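Teaching the arm to pour

2021-07-12
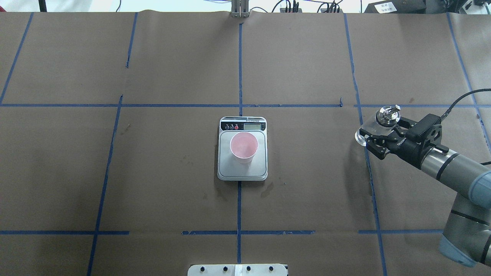
The pouring table, with the cup on the scale and the arm over on the right.

I have spent most of the last two weeks moving a robot arm by hand. The job is pouring: a set amount into a cup that stands on a kitchen scale, then stop. I can do it without thinking, and that made it harder to teach than I expected.

We started in March with direct guiding. You put the arm into its free mode, take hold near the wrist, and walk it through the motion while the software records the joints. Nenum, the recording program we use, is good at this. You press a key, move the arm, press the key again, and you have a demonstration. The trouble is that the arm is heavy even when it is helping you. My pours came out with a small jerk right at the tilt, where I was changing my grip, and the jerk went into the recording along with everything else.

So now we mostly do it by remote control. Pentti Kallio built the hand controller out of parts from an older project called Skidix, and it works well enough. I stand to the side, squeeze a trigger to close the gripper, and turn my wrist to tilt. The arm follows with a short delay. For the first day I kept overcorrecting. By the third day I had stopped watching the controller and was watching the cup, and the recordings got a lot smoother after that.

The table is covered in brown paper with blue tape on it. The tape gives us places to put things, so the cup and scale can start in different squares from one recording to the next. If they always sit in the same spot, the arm learns the spot and little else. We found that out with the first set, when moving the scale over by one square made it pour beside the cup. The paper has stains, and it is due to be changed, along with some of the tape, which is lifting near the corners.

The target is 70 grams. I do not try to hit it exactly when I demonstrate. What I care about is that the stop looks the same each time: slow down early, level out, wait, pull back. When I rushed the last part, the trained version rushed it too and dribbled on the way out. Pentti noticed that I also pause before I start to tilt. I had no idea I did this. The arm does it now.

Last Thursday we had 41 recordings and threw one away, because I had bumped the scale with the gripper and then carried on as if nothing had happened. That left 40, and we trained on those over the weekend. This morning's version pours cleanly from the middle squares. From the far left it still comes in too low, and I had to hit stop twice. My guess is that I was lazy about recording from that side, as it is an awkward reach from where I stand.

Plan for this week: more recordings from the left, new paper, and a different cup. Pentti wants to try a taller one. I would like to get the left side working first, but he has already ordered it.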